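People wanted to drive our two-armed robot - paid, part time, training given

Kunesbridge, starting July

We need people who can tidy a room. Through a robot. You sit at the desk, hold the two handles, and the arms copy what your hands do. Everything you do gets recorded, and the recordings go to train a model that should in time do the same job with nobody at the handles. Project name is Fevholm, if you see it on the paperwork.

No background in robots needed. Best drivers we've had so far: a school cook, two people who play a lot of games, a retired piano tuner. Worst was one of us.

What you'd be doing

Same sort of task over and over, with small changes. Litter on a bedroom carpet, pick it up, put it in the bin. Then we move the litter and you do it again. One go from start to finish is what we call a run. Each driver is asked for 50 good runs before moving on to the next task. We want 1,000 across the whole group by the end of the first block, so there is plenty to go round.

Other rooms are coming (kitchen, small office). Bedroom is first.

What makes a good run

- Steady. Slow is fine, dithering is not. If you hover over a wrapper for ages the model learns to hover.
- One hand holds, other hand picks. Swap if it makes more sense.
- If you drop something, pick it up again and carry on. Don't stop the recording. We want those, they are useful.
- If you knock the lamp, stop the recording and press the red key. Please.
- Don't always start with the same item. Variety matters more than you'd think.

Flat wrappers are the hard ones. Bottles roll. Paper bags are easy once you get the hang of it. You will have bad mornings, everyone does, bad runs get marked as such and you still get paid for the time.

Hours and pay

Morning shift 8.30 to 12.30, afternoon shift 1.15 to 5.15. Pick one, or both on different days, but not both on the same day, your shoulders won't thank you. Ten minutes off in every hour and we do mean off. Minimum is two shifts a week. Hourly rate is in the pack we send out, same rate for training as for the real thing. Travel inside Kunesbridge paid back on reciept.

You'll need

- to be 18 or over, with the right to work in the UK
- two working hands and reasonable eyesight (glasses fine)
- to be OK sitting for most of an hour
- patience. Really.

Left handers very welcome, we're short of them and it shows in the data.

If you get motion sick from screens tell us first. We'll give you a short try before you sign anything. Some people feel rough for the first day then it goes, some people it doesn't.

What we keep

The arm movements, the robot's camera views, and your driver number. No video of you, no sound. Your name stays off the recordings. You can ask for your runs to be taken out at any point up to the end of the block and you don't have to say why.

How to apply

Email the address at the bottom with DRIVER in the subject line. Tell us which shift, which hand you write with, and the earliest you could start. CV not needed. A few lines about something fiddly you do with your hands would be nice, knitting, soldering, icing cakes, whatever.

We had 63 replies last time and couldn't see everyone, so if you wrote then and heard nothing, sorry, and do write again. Replies go out in the order they come in. Try-out takes 40 minutes, at the Thibodeau building, side door, buzzer marked Musik (old tenant, we keep meaning to change teh label).

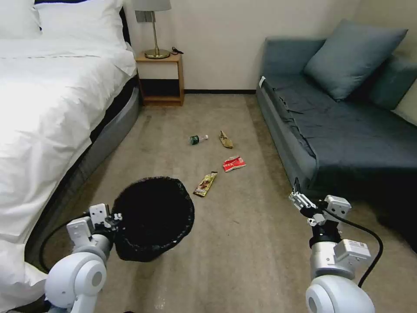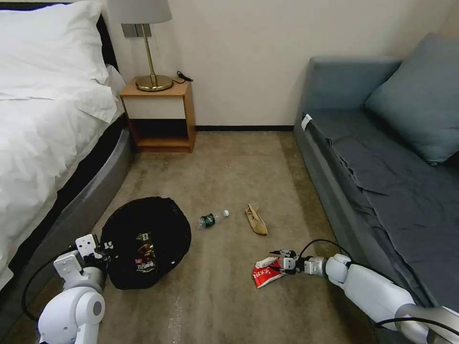
The bedroom task. First view: left gripper on the wastebasket, right gripper open. Second: right gripper on the red-and-white wrapper.

Contact: drivers@fevholm.example | © Fevholm, Kunesbridge | Back to top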